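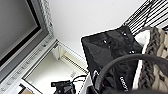
I have wanted a home robot worth writing about for 11 years, and the Fosau kit from Atard is the first to make me clear a weekend for it. It comes with two arms, a wrist camera on each, and a promise that it will learn your own rooms. I love that last part! Most demos give the robot a matte cube on a bare table. A glossy black bag or box, all crinkles and highlights, with a chunky knit behind it and a dark screen tipped at a steep angle, is much closer to my life, and to the mess I want these things judged on.

Orsolya Balogh, who reviewed the kit for Fultico, thinks $31 a month for the training service is cheeky. I'd pay it – the updates are good, and the help line is staffed by people who know the arms.
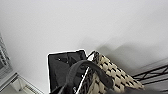 Handles are my favourite test. They bend, they flop, and they look different from every angle. A thick grey one looping over a black bag and overlapping a checkered woven basket asks the software to decide where one thing stops and the next begins, and I could watch it think about that all afternoon. Give me harder homes, please, in every colour and every kind of clutter. I've already asked Atard for a second month.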